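Watura Sloped-Wall Parts Bin, Bench Model 300
Bins and Trays > Bench Bins > Sloped Wall

Item no. 1775-300
Finish: dark gray
Floor: flat, metal
Walls: four, angled inward to the floor
Mounting: rim clamp (clamps sold separately)
Ships from: Otar warehouse

Product details

The Model 300 is an open bench bin for small mixed parts. All four walls slope down to a flat floor, so that items dropped against a side slide toward the center and do not collect in the corners at the rim. It is intended for sorting benches, repair counters and kitting stations where caps, feet, discs, pads and labels are held together before being separated.

The floor and walls form one open compartment. Dividers from the Asadi series do not fit this model. For divided storage, see the Rida straight-wall bin, item no. 543.

Mounting

The bin may be used free-standing on a level surface. Where parts are picked repeatedly from one side, clamp the rim to the tabletop. A one-hand bar clamp is suitable. Place the jaw over the rim and tighten until the bin does not shift when pushed by hand. Do not drill the walls. A flat board may be placed under one side to level the bin on an uneven bench. Mark the bin position on the tabletop with painter's tape if the bin is removed between jobs.

In use, the floor takes scuffs and stains from metal and rubber parts. These do not affect function. Flat items such as pads and cards lie flush against the floor and are slower to pick up than raised items; place them last if the order of loading can be chosen.
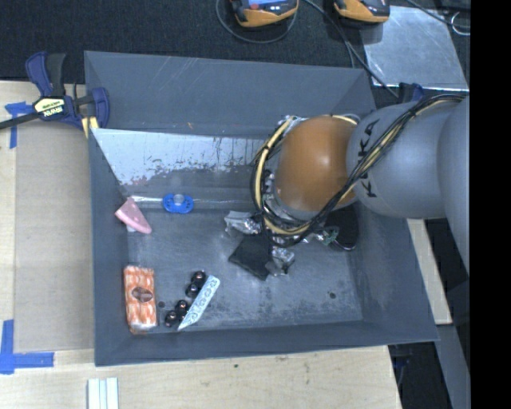

Celeste Morais wrote in to ask whether the slope is steep enough for rubber feet, which in her shop tend to stick partway down the wall of a plastic tray. Rubber parts slide less freely than metal or hard plastic ones on any bin of this type. Wiping the walls with a dry cloth before loading removes dust and improves the slide. Oils and silicone sprays are not recommended, as residue transfers to the parts.

Cleaning

Empty the bin before cleaning. Wipe with a damp cloth and mild detergent, then dry the floor fully. Remove paint and adhesive residue with a plastic scraper. Steel wool and wire brushes will damage the wall finish.

Packaging

Sold singly or in cartons of 4. Carton quantities ship nested with paper between units. Clamps, boards and tape are not included.

Revision note

The rim was widened in January to accept larger clamp jaws. Bins with the earlier rim remain in service and use the same mounting instructions.

Page updated 29 September 2023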